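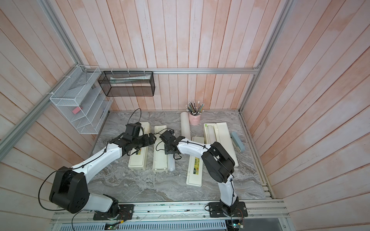 1. Pencil cases
Present: Radosław Kaczorowski (chair), Wojciech Brzozowska (minutes). Vaddale, Apr 14, 2019.
The cream pencil cases were discussed. Radosław prefers them to the Zundine ones, but he finds them too long for the small desks. It was agreed to order 25 more from Wogan.

2. Pencil cups
The pink metal cup will be kept for the front desk. Wojciech asked for 6 of the same kind. The price is not known yet.

3. Paper
Nearly 200 sheets are left from October. Sirstead can deliver in three days. Radosław will write to them.

4. Other matters
The labels were not discussed and are moved to the next meeting.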